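Subject: Re: [lustwood-kitchens] Open shelving, worth it or not?

Érica Tavares wrote:

> We went for open racks after the Lacerda refit and I haven't looked back.
> Everything is to hand and you end up owning less. Mugs and glasses
> get used so often they never have time to gather dust. I'd tell anyone
> with a small kitchen to take the wall cupboards down.

I'd want a bit more than that before I unscrewed anything. Every piece I read in favour of open shelves is written within months of the shelves going up, and usually by someone who has just paid for them. Ask again after 20 winters of frying.

"Never have time to gather dust" is the bit I doubt most. The front row gets used, I'll grant you. The back row sits there with a film of grease on it, and you only find out when visitors come. We had 5 metres of open pine in the old house and I washed clean glasses every Christmas.

If people must do it, I'd keep it to a small two-tier rack for the daily things, wood with wire rails, a few mugs and glasses and no more.

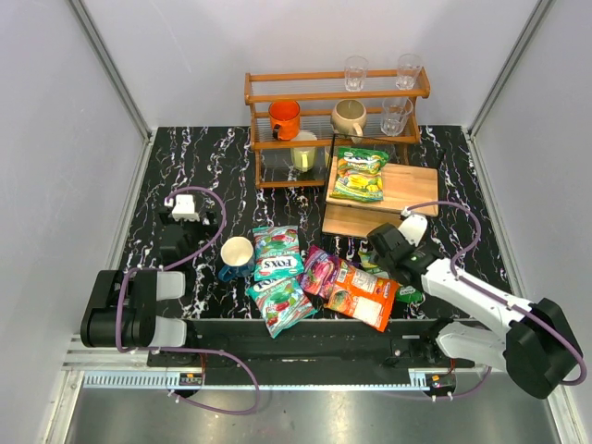
Elibariki Masanja wrote back to me off-list that grease depends far more on the extractor than on the shelf, and that his racks stay clean because the fan vents outside. Fair enough, but most of the flats here have the Tulov hood, and all that does is blow the air round the room again.

As for owning less — I don't believe it. My sister took her cupboards down and bought a sideboard for what had been in them. It cost her 106 pounds, second-hand, and it blocks the radiator.

Has anyone kept open shelves near a gas hob for 8 years or more and still likes them? I'd also like to know what you wipe them with. The Rurnero spray took the varnish off mine.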